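Notes for Week 3: Desktops, Trays and Small Stuff
Workspace Organization, evening course at Hevside
Handout updated May 2026

Okay, a few of you asked me to write up the part about desktops properly, so I've typed up my notes and stuck in the bits I skipped when we ran out of time. Bring this along next week because we'll be using the worksheet from it.

Quick recap of where we left off. Last week we did drawers, and I went on (too long, sorry!) about giving every drawer one job. Desktops are harder. A drawer has walls and a tabletop doesn't, so things drift. A pen goes down on Monday-morning autopilot, a receipt lands next to it, and before you know it you're eating lunch on top of a stack of mail. I've done it. I did it in January for pretty much the whole month.

My main piece of advice is to put a wall on the desk. Just one, and make it low! A shallow open tray does this beautifully. Things that are small and on their way somewhere else go in the tray, and everything outside the tray has to be something you're using right now. I like a tray you can see into from your chair without leaning over. Deep boxes swallow things, and then you've basically built yourself another junk drawer, only on top of the desk where everyone can look at it.
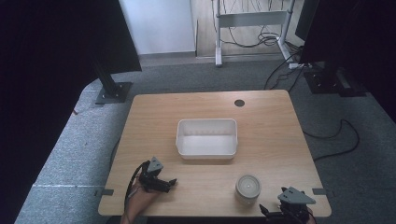

Should the tray have a lid?

Leave the lid off for anything you reach for every day. A lid turns into a shelf within a week, and then you have to clear the shelf before you can get to the tray. Save lids for things you only need now and then, like spare batteries or the good stapler refills.

On to placement. I'm a fan of starting a tray near the middle of a bare table while you sort, then moving it once you know which hand you keep using. People always want to push it straight into a back corner, and I get it, it looks neater. But if you have to stretch for it you won't use it. Try a spot for a few days, notice where you drop your keys, and shift the tray there.

A note on cable holes, because we got into a surprisingly heated discussion about those. If your table has one, keep it clear! Don't park a tray over it, even when nothing is plugged in today. You'll want to run a lamp cord or a charger through there sooner or later, and it's a pain to rearrange everything for one cord. If you hate looking at an open hole, get a snap-in cover with a slot in it. Measure across the opening before you shop, they come in several sizes and I have bought the wrong one twice.

Small containers next. I use a short jar or cup for the things that would rattle around in a big tray: paper clips, push pins, the tiny screws that came with the shelf. Short is good because tall cups tip over. Keep it away from the front edge if you're a sleeve-dragger like me. I once swept a full cup of push pins onto carpet, and I was finding them with my socks for ages.

Color is up to you, but I'll put in a word for plain white or light gray inside a tray. Dark little things show up right away against it, and you can tell when it needs a wipe. The downside is that ink marks show too. Rubbing alcohol on a cloth gets most of them off, but test a corner first.

Worksheet for next time (the Rirska sheet, on the back of your Toom folder):

Clear one desk or table at home completely. Everything off, yes, the plant too.
Wipe it down and let it dry.
Put back one tray and one small container, both empty.
For three days, only add things when you need them.
Write down what ended up in the tray, and where each thing should live for good.

My own list the last time I tried this was a tape measure, two library slips, a hair tie, a key I still can't identify and a coupon for something I'd never buy. The hair tie was the only thing that went back where it belonged without an argument.

We're in room 133 again next week. If you've borrowed a tray from the Priltico cupboard, please bring it back with you, and take your stuff out of it first!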